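How to Clean and Care for a Wicker Basket

By Dušan Hoxha

Woven cane and willow baskets last for decades if they are kept clean and never allowed to get too dry. Most of the ones I see for repair have the same two problems: dust packed into the weave and brittle strands near the handle. Both can be dealt with at home in an afternoon.

What you need

A vacuum with a soft brush attachment
An old toothbrush and a small paintbrush
Mild dish soap
Two cotton cloths
A spray bottle of clean water
Fine sandpaper
Wood glue and a few clothespins

Step 1: Remove the dust

Empty the basket and turn it upside down over a sheet of newspaper. Tap the base a few times with your palm. Vacuum the outside first, then the inside, on the lowest setting. Use the dry paintbrush to get between the strands under the rim, where most of the dirt sits.

Step 2: Wash it

Mix a teaspoon of dish soap into a quart of lukewarm water. Dip a cloth, wring it out well, and wipe with the direction of the weave. Use the toothbrush on stains. Do not soak a basket that has been painted or varnished, or one with a wooden base. Go over everything again with a second cloth and plain water.

Step 3: Check the handle

The handle carries all the weight, so look at it closely while the cane is damp. Press gently where each side meets the rim. If it shifts, work a little wood glue into the joint and hold it with clothespins for 8 hours. A braided handle can also come loose along its length, and a single lifted strand can be tucked back under its neighbor while it is still flexible.

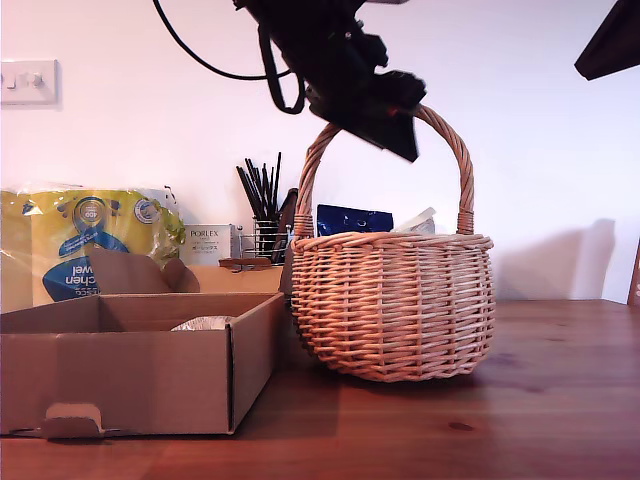 A cane basket with a rolled rim and a tall braided handle.

Step 4: Dry it slowly

Stand the basket on a rack in a room with moving air, away from radiators and direct sun. Allow around 40 hours. If the body has gone out of shape, stuff it with a dry towel while it dries.

Step 5: Smooth rough spots

Once it is fully dry, rub any splinters with 800 grit sandpaper, using very light pressure. Trim longer ends with nail scissors.

Storage

Cane does best at 40 to 60 percent humidity. In a heated house, mist it lightly every few weeks in winter and let it dry before putting anything inside. Don't hang a basket by its handle with things in it for months at a time. I check mine in April, when the heating goes off, and repeat Step 1 then. The full wash is only needed when the weave looks gray or feels sticky.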